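18 October 2025

Dye bench, second madder bath

Back at the bench after lunch, and the kitchen end of the workshop smells like a wet garden again, so I suppose everybody in the building knows what we are up to. I wanted to get all of this written down before I forget which jar was which, because last time I trusted my memory and we ended up with three very pretty oranges and no idea how we got any of them (sorry, Stefaniia!).

So, the yarn first. We are still working through the Guststead wool, the two-ply that came in those enormous loose skeins. I weighed out 409 grams of it dry, which is a silly number, but that was what was left after the test hanks and I couldn't bear to leave a sad little ball behind. It was scoured yesterday evening and left in the sink overnight with a plate on top. The rinse water ran clear this morning on the second go, much better than the Elby lot, which kept giving up grease until I nearly gave up too.

Alum mordant as usual, at the same strength we settled on earlier in October. I brought it up slowly, held it for an hour, then let it cool in the pot with the lid on while I had a very long phone call with my sister. I don't think the extra time hurt. The wool felt a touch sticky between the fingers when I lifted it out, the way it should.

Now the madder. I had it soaking since the night before last, and I changed two things from the first bath. The roots were chopped a good deal finer, and I added a spoonful of chalk to the water, as ours is so soft here. I also kept the heat down, and I mean really down. The plan was 60 degrees Celsius and no higher, and I stood over it with the thermometer like a nervous parent at a swimming pool. It crept up to 63 once while I was looking for the long tongs – I took it off the ring straight away and it settled again.

The color at one hour was a brick red, warm but clear. At two hours it was deeper and I was so pleased I walked a strand over to the window, then out to the yard, then back in again. Compared with the hank from the first bath it has far less brown in it. I would call it red, and I would say so in front of company. Whether it is the chalk or the lower heat I can't tell you, as I changed both at once, and yes, I know, I know.

The second dip, with the exhaust bath, went to the small Rolano skeins. Those came out a soft coral, a bit patchy near the ties. I tied them too tight. Looser figure eights next time, and four ties to a skein instead of six.

Small jars and bottles are still wanted for the sample shelf, by the way, the kind that would otherwise go in the recycling from the bathroom cabinet. Lids that close properly, please, and wash them out well, as a bit of old hand cream will float on top of a dye sample for weeks.
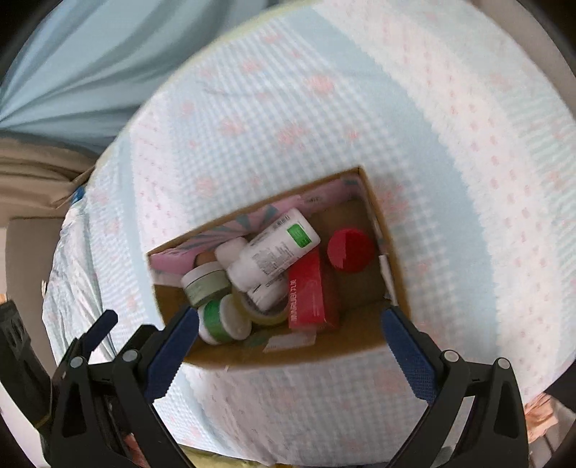 Vy Vũ: Lovely red! Before you give the chalk all the credit, could we run one hank with it and one without, both at the same heat? My Gaber notes from the spring have a bath with no chalk that also came out quite red, but I let that one soak for three days, so I really don't know. I can take the one without. Please leave me some of the finely chopped root, and write on the bag which batch it came from.

Yes, gladly, and thank you. There is enough root for two small baths, and I have put it in a paper bag on the top shelf with the date of the soak on it. Stefaniia Levchenko would like a strand of each for the light test in the south window, half of it under card, so please keep back an arm's length before you wind anything.

Still to do: rinse the big skeins once more with a little of the gentle soap, hang them in the back room away from the heater, and strain the spent root for the compost. The alum tub is getting low. I'll order more when I do the soda ash.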